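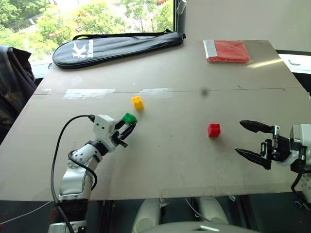

Bench two, left hand on the green, right hand still thinking about the red.

The left arm had been out of true since August, and everybody at Plaltimness had a theory. Tiburcio Chávez blamed the table. It was two boards pretending to be one, he said, and you could put as much tape over a seam as you liked, the robot would know.

"It doesn't know anything," said Dayana Palacios, who had been up since five with the wrist cover off. "It's got a loose screw."

"So have I, and I notice seams."

She ran the homing routine again. The arm went up, considered the window, and came down a thumb's width to the left of where it had been told to go. It had done this all week with the calm of a man parking across two bays. You could correct it in the software, and Teodor had, which meant that it was now wrong in a way that only Teodor understood, and Teodor was in Ibarra at his sister's wedding with his phone off.

Dayana took his correction out. She wrote down what it had been, in pencil, in the back of the maintenance book, under a recipe for plum jam. Then she went round the wrist bolts with the small torque key, opposite corners first, the way the manual wanted. The first three were fine. The fourth turned like a tap.

"Well?" said Tiburcio.

"Pass me the blue stuff."

He passed her the blue stuff. She put one drop on the thread, which was right, and one on her sleeve, which was going to stay there for ever. The maintenance book had a column headed Cause, and she spent longer on that than she had on the bolt. In the end she put "fastener", because Citlali Figueroa read the book on Mondays and Citlali had fitted the wrist.

They gave the threadlock its 20 minutes. Tiburcio used the time to explain the seam again, with gestures.

The test was always the blocks. There was a proper calibration plate, ordered from Cakidwood at a price of 500 and some, and it had arrived with the holes in the wrong places, so the blocks it was. Pick up the green, put it by the yellow, let go, do it again, 12 times without a fumble, and then the same with the right hand and the red.

On the first go the left gripper closed on the green block and lifted it at a tilt.

"Seam," said Tiburcio.

"Offset in the fingers. I'll shim it."

"You'll shim it because of the seam."

She stopped the run, found the shims in a cough sweet tin and chose the thinnest. It went in on the second try. Tiburcio, who wanted it on record that he was only being thorough, had fetched the roll of white tape and was looking at the join in the boards with his head on one side.

"One more strip," he said. "Where's the harm?"

"After the twelfth," said Dayana, and pressed start.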